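Ticket 428: Ondlow policy hesitates before hanging the glass
Component: Csonka training branch
Status: open

After the May retraining, the left arm picks up the glass well, but near the rack it waits up to 22 seconds before it continues. The clear glass is the worst case. With colored glasses I see the wait less often.

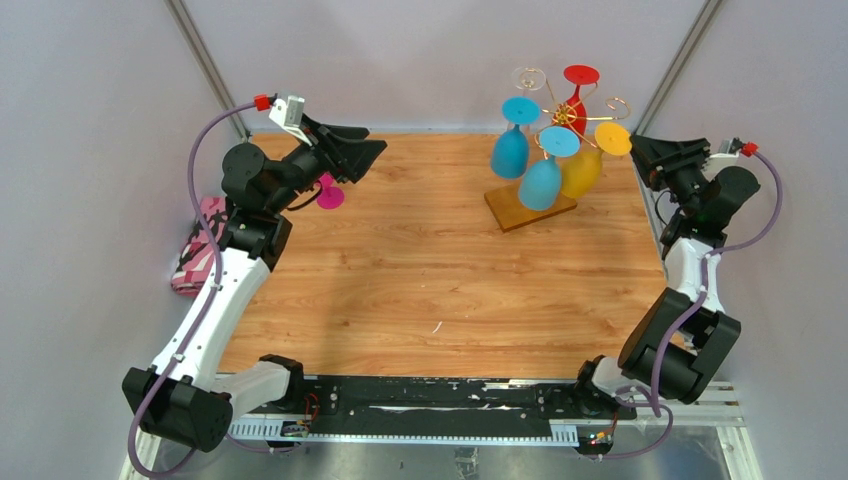
I repeated the test with action chunks of 8 steps in place of the longer ones. The wait became shorter, but the path is less smooth. Calibration was checked 2 times and is correct.

My question: does the loss mask still remove idle steps from the demonstrations? I could not find this setting in the new config.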